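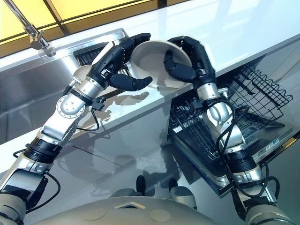 Fatemeh Mahmoudi started renting out rooms in her house two years after her youngest moved away. She had a spare floor, a big kitchen and a mortgage, and she had no wish to sell. Most of what she has learned since then, she says, she learned at the counter. It is white and glossy and shows every crumb, and it is where a housemate will first set down a cream bowl and start talking. "People think shared living is about bedrooms," she says. "I get almost no questions about bedrooms. I get questions about shelves, dishes and who buys the oil."

Mahmoudi now advises other homeowners through Nolau, a small service that helps people set up house shares. She works with Kári Hallgrímsson, who writes the agreements. We spoke with both of them on a Saturday in June.

Start with the money

Hallgrímsson asks every household to settle shared costs before anyone moves in. In Mahmoudi's house, each person puts $40 a month into a kitchen fund. It covers oil, salt, coffee, dish soap and trash bags. Anything else is bought and labeled by the person who wants it.

"The amount matters less than the list," Hallgrímsson says. "If the list says coffee, write down which coffee. I have seen a house argue over that for a whole winter."

He also advises against splitting each receipt. One house he worked with kept a spreadsheet that reached 3507 lines before they dropped it and opened a joint account.

Chores and the dishwasher

Mahmoudi tried a weekly rota first. It lasted a month. Now each housemate has one job for a season and then they trade. The dishwasher is the exception. Whoever fills the last space runs it, and whoever gets up first empties it.

"I don't care how it is loaded," she says. "I used to. I would go in at night and move the plates. My housemate heard me and asked if she had done something wrong, and I stopped after that."
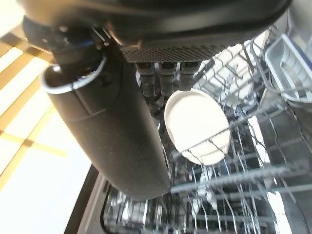
When someone leaves

Both of them say the notice period is the part owners tend to skip. Hallgrímsson's standard agreement asks for 40 days from either side, with the deposit returned on the last morning, after a walk through the rooms together.

Mahmoudi has had three housemates leave so far, all on good terms. One left behind a rice cooker and still comes by for dinner. "I told her to take it home," she says. "She says it works better here."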